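Section 4: Running the wipe-down scene

Okay, you've got the simulator installed and the arm answers when you poke it (if it doesn't, go back to Section 3 and do the joint check again, please, I get so many messages about this). Now for the fun part! This section gets you from an empty window to a full run of the bathroom wipe-down, the same one I used for the results in Section 6.

I call the method Nimbridge. It's a small planner that picks the next wipe by guessing how the cloth will fold when it touches something. The cloth model underneath is Cevska, and you don't have to know much about it to use it, but you do have to load it first. More on that in a second.

4.1 Before you start

Close any other scene you have open. The cloth eats a lot of memory and two scenes at once will drag everything down to a crawl.

Check that your scene folder has the Stodham bathroom in it. There are two versions, "small" and "small_open". You want "small". The other one starts with the toilet lid up, and the planner has never been trained on that, so you'll get some very silly wiping.

4.2 Loading the scene

1. Start the simulator and leave it paused. I mean it about the pause!

2. Load Cevska from the Materials menu. Wait for the little counter at the bottom to stop moving.

3. Load the bathroom scene. Everything comes in pretty blocky at first, and it stays that way unless you change the render setting. I leave mine on low, as the planner doesn't use the rendered picture at all.

4. Set the random seed to 1034 if you want to match my runs. Any number works if you don't.

5. Add the gripper and then the cloth, in that order. If you add the cloth first it drops straight through the floor and you have to reload (ask me how many times I've done this).

CAUTION: Do not drag the gripper by hand while the cloth is attached. The solver hates it and the cloth can stretch across the whole room. Use the arrow keys or type in a position.

4.3 Getting the grip right

6. Choose "gather" as the grip type. There's a "pinch" option too, left over from the first version, and I keep meaning to take it out. With pinch the cloth hangs like a flag and barely touches anything.

7. Unpause and let the cloth settle for 200 steps. You'll see it slump and bunch up around the fingers. Pause again.

8. Move the gripper over the toilet lid using the preset called "lid_high". Take a look before you go on. You're after a bunched cloth, loose on top, with the fingers clear of the lid. 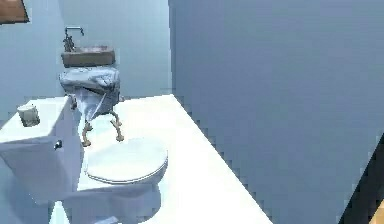 Figure 4. Gripper and gray cloth over the closed lid, with the sink behind.

Your folds won't match mine exactly, and they don't need to. What I look for is the drooping corner in front, between the finger pairs. If your cloth has slid over to one side, run step 7 again. Don't try to fix it by wiggling the gripper, it only gets worse from there.

NOTE: The cup on the tank is a loose object. The planner treats it as something to stay away from, and a knocked cup counts as a failed run in the log. If you just want to watch some wiping, you can lock it in the Objects panel, but then please don't compare your score with mine.

4.4 Starting the planner

9. Open the Nimbridge panel and set the target to "lid". Leave the force limit alone for your first go.

10. Press Plan. The first plan is always the slowest. On my old desktop I have time to get a coffee, and on the Chisholm lab machine it's done before I've stood up.

11. Press Run. The log file opens by itself in a second window, and you can shut that window without hurting anything.

12. When the run stops, save the log under a new name. The next run writes over it without asking. (Yes, I know. It's on the list.)

If the planner stops right away with "no contact found", the gripper is too high. Load "lid_low", settle the cloth again and press Plan one more time.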